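The Second Life of the Kitchen Table

By six in the evening the table at Tamsin Gilchrist's place in Brunddale has already been an office, a bike repair bench and the spot where a sourdough starter waits for someone to feed it. Then dinner is ready and the whole lot has to go somewhere. "I used to carry it to the couch," she says. "Then I carried it back again after we ate. I did that for years!"

I have a soft spot for cluttered tables. I grew up at one – my mother sewed at one end while we did homework at the other – and I've never quite trusted a house where the tabletop is bare at four in the afternoon. So when I heard about the clearing-up evenings that Wulan Tjoa runs out of the old hardware shop on Sikora Street, I was curious and a little defensive. Was she going to tell me to throw out my mugs?

She wasn't. Wulan loves mugs. She owns 71 of them, which she told me before I'd taken my coat off, and she can tell you where nearly every one came from. Her evenings are for people who like their things and would also like somewhere to put a plate down. You bring a box of whatever has been living on your table, tip it out, and spend two hours working through it with a cup of tea and a dozen strangers doing the same.

The method is wonderfully plain. Everything goes into one of three groups: things that belong to the table, things that are visiting, and things that are finished. Salt, a fruit bowl and tonight's mail belong. A screwdriver is visiting. A dried-out pen is finished, and you're allowed to say goodbye to it out loud if you want to (several people did, the night I went).
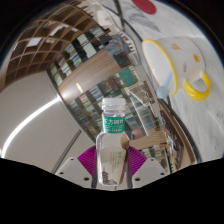
Drinks are where most of us come unstuck, and Wulan gives them a good half hour of their own. A drink makes its own little settlement on a table: the cup, the spoon, the coaster, the bottle you mean to refill. Her favourite offender is the spoon left in the mug, like the light blue one poking out past a bright yellow rim, with the mug itself lying on its side on the marble. Spoon and mug travel to the sink together, she says, and then they part ways. Clear bottles are trickier. A nice one with a good screw cap, like the one with the green band below its neck, gets a reprieve from nearly everybody, and I completely understand. It's a handsome shape! Wulan's rule is that it needs a job by the end of the week. Cold tea in the fridge counts. Watering the basil counts. Standing by the toaster looking handsome doesn't.

Gilang Chin, who was sitting across from me, had brought mostly cables. He'd wound each one into a figure eight and fastened it with a scrap of ribbon, and by the end of the night half the room had copied him. I went home and did every cable in the house in green wool, and it gave me a ridiculous amount of pleasure.

What surprised me was how much colour there was. I'd pictured beige baskets and matching jars. But people's boxes were full of loud, cheerful stuff, and very little of it left in the finished pile. Kanokwan Noiphan, a potter who sells under the name Ala, thinks bright pieces are easier to look after. "You notice a yellow cup," she told me. "A grey one can sit behind the kettle for a month." She's started glazing the insides of her handles for the same reason.

As for Tamsin, she bought a second-hand trolley, parks it beside the table and rolls the office into the hall at dinnertime. The starter has moved to the windowsill. The bike is still under discussion.

Sikora Street evenings start again in September, from half past six. Bring one box, and a mug for your tea.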